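Dust keeps coming back on a white desk
Home office > Cleaning
Posted by Flikau, 10 April 2022

I moved my desk under a heating vent in March and now there is a gray film on it by lunch. I wipe it every morning with a dry tissue. By evening it looks the same. Should I change the furnace filter or the cleaning method?
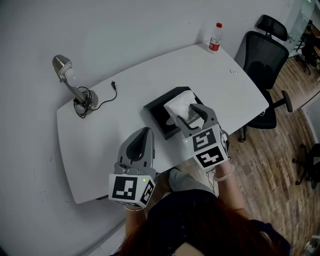 The filter is 2 months old. The house has forced air and one cat. I have tried closing the vent, but then the room gets cold.

Vurna
Both. Dry tissues shed lint, so some of that film may be paper. Use a damp microfiber cloth and let the desk air dry. Take the vent cover off too and vacuum as far in as the hose will reach - mine had almost 30 years of fluff in it.
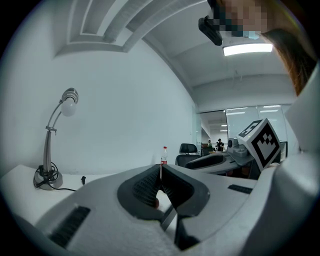 For the filter, check that it fits tight in the slot. If there is a gap, air goes around it and the rating on the box means nothing.

Xenos
cat. brush the cat

Zultamby
Agree with Vurna on the cloth. A plastic deflector on the vent also helps, and you can keep the heat on.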